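The Second Rule

In the workshop at Drasombridge the rules hung beside the door, on one sheet of paper. There were 14 of them. I was hired in June to translate them, and at first I did not understand why a machine needs so many.

Rule one was easy: before the arms move, say it aloud. Rule two took me a whole evening. In the original it said, more or less, "The thing must arrive as it left." I wrote "Do not damage the goods" and gave it to the inspector from Traveo. She was an old woman with a pencil behind her ear.

"No," she said. "Damage is when you can see it."

She set the speed to 35 on the panel and asked me to stand with her behind the line. The arms went over the table. She did not look at the grippers at all. She looked at the toy between the fingers, how deep they went into the plush.

"Somebody will sleep with this one," she said. "Write it again."

I wrote it again. I wrote "Hold it as little as you can without losing it," and she read it for a long time, moving her lips. Then she asked if the same words would work for a glove, or for a paper bag. I said I thought so. She was not sure about the bag – paper remembers everything, she told me.

We tried my sentence on every object we had, until the lamps in the yard came on. She stopped the arms 2 times and did not explain why. I wrote down the hour each time, as rule nine asks.

When I left, the new sheet was by the door, and under my second rule she had added one word with her pencil. It was in her own language. I have still not translated it.

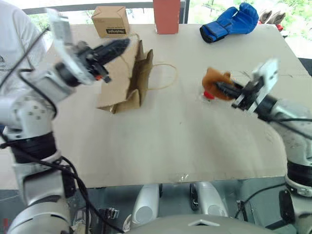 Rule two, at the long table in Drasombridge.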